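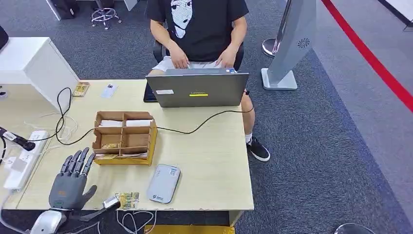 Typing at a desk with a laptop and a phone or small tablet to hand.

Stiteo asks Plaltanside what it calls itself, and leaves room for the answer

Plaltanside, July – Residents of Plaltanside have spent years being sorted into seven boxes, the last of which is marked "Other" and is by some distance the most popular. Research co-operative Stiteo today publishes the results of a survey that tried leaving the boxes out.

The Jerwood Questionnaire, named after the street where it was drafted, went to 2000 households in the spring. It asked people to describe their background and the languages they use at home in their own words, on a blank line. Replies came back from 771 households, a few of them continuing up the margin and on to the envelope.

The replies show how much a tick-box form can lose. Many people gave different answers for themselves, their parents and their children, and saw no contradiction in it. Others named a town or a valley where a form would expect a country. One household supplied a family tree and asked for it back. It has been returned.

Language proved just as untidy. The town's existing forms ask for a "main language", singular. A good many respondents said they had one for work, another for their grandmother and a third for shouting at the football.

"We had allowed an afternoon for sorting the answers," said a Stiteo spokesperson. "It took 9 weeks, and we bought a bigger table. The old form was certainly quicker, in the way that not asking is quicker."

Stiteo does not propose to abolish categories, having now tried to draw a bar chart without them. The report suggests that local services let people tick more than one box, add a written line to every identity question, and publish the rules used to group the answers afterwards.

The grouping was done with Ferri, Stiteo's own coding guide, which is free to borrow and runs to more pages than its authors intended.

Paper copies of the report can be collected from the Stiteo office in Plaltanside. The office closes at 4pm, and the bell works if pressed twice.

ENDS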